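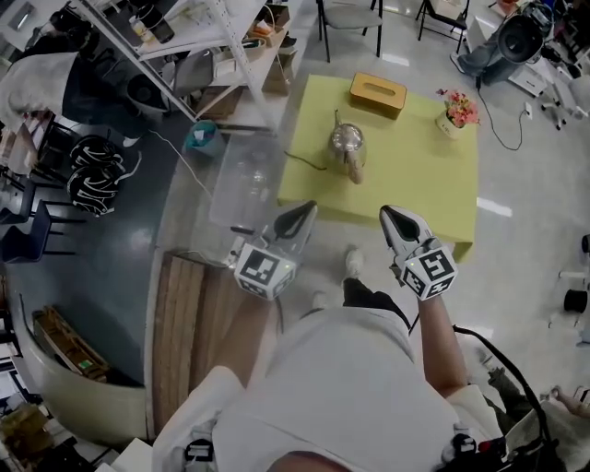 Open Day at Dandier: Your Questions, Answered

Last updated: Aug 24, 2026

We had 589 emails before the July open day, and a good share of them asked whether there was parking. There is. Please read the rest anyway.

WHAT YOU'LL SEE

Will there be robots?

Fewer than you're hoping for. Most of what happens on our floor is people doing small household jobs with a gripper in each hand. The grippers record what the hands did, and later on a robot gets to learn from it. If you came for something that walks up and shakes your hand, Raimo Suominen will shake your hand. He runs the demo and has been told he has a firm grip.

What do the people with the grippers do?

Tabletop work, the sort you do at home without giving it a thought. The yellow table might have a kettle, a tissue box or a pot of flowers on it. The person stands at the near side and works through a task with both grippers, then everything goes back and they do it again. It's slower than you'd expect and oddly hard to stop watching.

Why not just use your hands?

A robot with two jaws doesn't get much out of watching ten fingers. If a person does the job with jaws, the robot has a fair chance of copying it. You also find out how much of your daily competence lives in your thumbs.

What are the black and white squares?

Markers. They sit on white blocks on the grippers, and a camera uses the pattern to work out where each gripper is and which way it's turned. They aren't QR codes. Visitors point their phones at them all day long, and we've given up stopping them.

Is there a show at a set time?

There are two sessions, morning and afternoon, and each one starts with a short talk. After that it's a working room with visitors in it. People will be bending over shelves, digging in bags and stepping over cables, because that is the job as well. Anyone who wants a stage and a smoke machine should try the car dealership in Disville.

TAKING PART

Can I try the grippers?

You can, if you're 12 or older and can wait your turn. Tanner Kennedy keeps the list by the door. You get one practice go and one real one. Visitors usually ask for a third go, and Tanner usually looks at the list.

Is it difficult?

Opening and closing the jaws takes a minute to learn. Knowing how far away the thing is takes longer. Grown adults with engineering degrees have closed on thin air in front of their children.

Do I have to wear the gear?

Only if you do the full setup, which straps over the shoulders and has a cable or two hanging off it. For a quick try you hold the grippers and that's all. Wear short sleeves or something that rolls up. Long scarves and big bracelets should stay in your bag.

Will my attempt end up inside a robot?

Not from an open day. Visitor tries are deleted the same evening. Please don't take it personally, we haven't watched them.
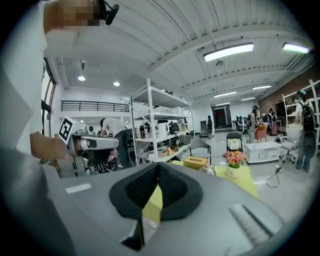 How many people can come?

Each session takes 40. We tried more in July and the back row saw a lot of the front row. Book one session only, and if you can't make it, tell us so the place goes to somebody on the waiting list.

PRACTICAL THINGS

Where do I go?

The Ouellet building, side entrance, on the Disville road. The front entrance belongs to our neighbors, who are very nice and very tired of explaining this.

Can I bring children?

Under 12s are welcome to watch with an adult. Hold on to the small ones. There are cables on the floor and we'd like them to stay plugged in.

Can I take pictures?

Of the tables and the tools, go ahead. Ask before you take pictures of people, including the ones who look too busy to notice. Skip the screens — some of that work belongs to our partners at Otorberg.

Can I touch the things on the table?

Please don't. Everything has a starting spot, and a tissue box moved three inches by a helpful visitor means somebody starts over. Raimo will be polite about it. You'll still feel bad.

Is there coffee?

At the entrance, free, and better than it was in July. It stays at the entrance.

Is the building accessible?

The main floor is level from the side door to the far end. The mezzanine is stairs only, but nothing on the open day program happens up there.

Will a robot take my job?

If your job is putting a kettle back where it was, many times, on a yellow table, then we should talk. We're hiring.

Who do I ask if my question isn't here?

Write to the visits desk. Tanner answers most days, usually before lunch.

Related
- Book a session
- School and college groups
- Notes from the July open day
- Work with us: gripper operators
- Directions to the Ouellet building

Contact the visits desk | Copyright Dandier | Back to top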